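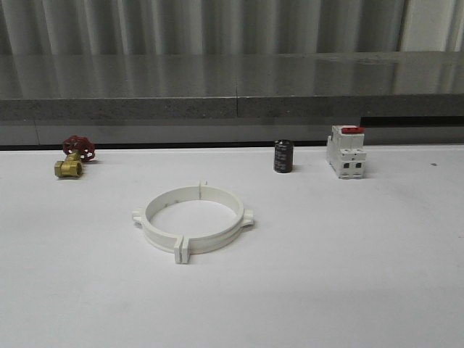

一、这一阶段我们做了什么

尊敬的Lekska基金各位同仁:

又到了写进展报告的时候。先谢谢各位的耐心,上一份报告交得仓促,有几处说得含糊,这一回我们想写得细一点,哪怕啰嗦些,也好让各位知道款子花在了哪里,大家的力气又用在了哪里。报告写于2026-07-25,内容截至本周。

“旧件进课堂”项目的初衷,各位想必还记得:把维修行业替换下来、或者仓库里积压多年的水电小零件收拢起来,认清楚、擦干净、写好卡片,装成一套一套的教具箱,借给职业学校和社区夜校使用。学员学水电,课本上的图看得再熟,第一次把一只闸阀拿在手里,掂一掂分量,转一转手轮,感受还是很不一样。我们自己当年学手艺的时候,最缺的就是这个。

到目前为止,登记入册的零件共2,647件,绝大部分来自Balogun五金行清仓时的捐赠,其余是各个维修点陆续送来的。登记这件事听起来简单,做起来却很磨人。同一样东西,在不同师傅嘴里有三四种叫法,捐赠单上写的又是另一种,光是统一名称,我们就来来回回改了好几稿。现在的做法是以课本上的名称为准,俗名写在卡片背面,这样老师讲课方便,学员日后到了工地上也听得懂师傅在说什么。

二、教具箱的内容

经过几轮试用,入门箱定下了四样“主角”:黄铜闸阀、塑料管卡环、电容器和小型断路器。两样归水,两样归电,正好对应夜校前几周的课程。

闸阀选的是带红色手轮的那一种,辐条式,轮缘有起伏,很好认。阀体短短的,接口有螺纹,外面一圈六角,老师可以顺着讲扳手该卡在什么地方、为什么不能夹在阀体上。我们特别喜欢拿它开头,金灿灿的,放在白桌面上格外精神,学员一坐下就想伸手去拿。

管卡环是白色塑料的,在这一组里个头最大。起初我们担心它太普通,讲不出什么来,后来发现担心多余了。环口那两片并立的夹耳,中间留着一道窄缝,恰好可以用来讲“抱紧”的道理:缝收多少,环就紧多少,收过了头又会怎样。有位老师就靠这一个环讲了大半堂课,回来还嫌时间不够。

电容器是黑色的小圆柱,外皮上的浅灰色印字很小,年纪大一些的学员看着吃力。我们在卡片上用大号字体重新抄了一遍参数的读法,每套箱子里另外添了一只放大镜。借出之前,所有电容器都要逐只确认已经放电,这一条写进了出库流程,签字才能放行。

三、整理与包装

说到装箱,这一阶段花的心思比原先估计的多得多。早先我们图省事,把零件统统放进一只大盒子,结果铜件压着塑料件,还回来时管卡环上添了不少划痕。如今每套箱子都配有分格的衬垫,重的放底层,轻的放上层,格子旁边贴着名称,学员下课时自己就能对号归位。衬垫由Foltilon包装厂按成本价供应,第一批订了200套,已经到货,质量比样品还要厚实一些,我们很满意。

工作台也重新收拾过了。原来的旧桌面颜色深,小零件掉在上面半天找不着,现在改用白色台面,螺丝、垫圈之类的小东西一眼就能瞧见。每一组零件装箱之前,都先在台上摆一遍,对照卡片看过,再往箱子里放。多这一道手续,速度是慢了些,可是自从这么做以来,缺件的情况明显少了,大家也就不再抱怨了。

截至目前,已经完成装箱100套,其中大部分借给了Jollero夜校和它的几个分点,其余留作周转和备用。夜校交回的学员反馈表一共338份,我们一份一份都读过,有的字迹潦草得很,读起来颇费工夫,但写得都很实在。最常见的意见是希望零件能拆开来看,其次是希望箱子轻一点,因为有些学员要骑车带回去练习。第一条我们已经在想办法,打算准备一批剖开的闸阀,让大家看到里面的闸板怎样升降;第二条还没有什么好主意,铜件毕竟就是这么重。

四、电工部分的调整

断路器这一项,原计划里只打算讲外形和安装位置。用过之后,老师们普遍认为讲浅了,应当把扳动手柄、辨认通断状态也放进来。我们选用的是导轨安装的模块式,白色外壳,红色手柄又宽又醒目,坐在后排的学员也看得清楚。修订后的卡片把它和电容器放在同一课里,两样并排摆着讲,一个管保护,一个管储能,初学的人不容易混。

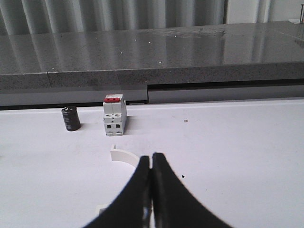 Jollero夜校在回信里提了不同的看法,说断路器最好单独占一课,电容器往后挪一挪,因为学员家里天天碰得到断路器,问题特别多,一开讲就收不住,后面的电容器总是匆匆带过。信里还问,能不能在卡片上加一栏“家里哪里见得到”,让学员回去自己找一找,下一堂课再来说。

这两条我们都觉得有道理。“家里哪里见得到”一栏已经着手添加,先从入门箱的四样零件做起。至于分课,要牵动整套课程的次序,我们想先在一个分点试一轮,看看效果再定,结果会写进下一份报告。

五、经费与下一步

经费使用总体平稳。衬垫和卡片印刷两项合计略低于预算,运输一项略有超出,主要是分点比原先多,箱子来回跑的路也就多了。我们希望把节余的部分调到运输上,总额不变,明细附在报告后面,请各位过目,如有不妥之处,随时告诉我们。

接下来要做的事有这么几件:剖开闸阀的样品做出来,先送夜校试用;余下的衬垫陆续配好零件;卡片修订稿定稿付印;另外,仓库里还有几箱未登记的杂件,趁着天热、课少,正好慢慢理出来。各位若是路过,欢迎到工作间坐坐,看看新装好的箱子,茶水总是有的。

“旧件进课堂”项目组 敬上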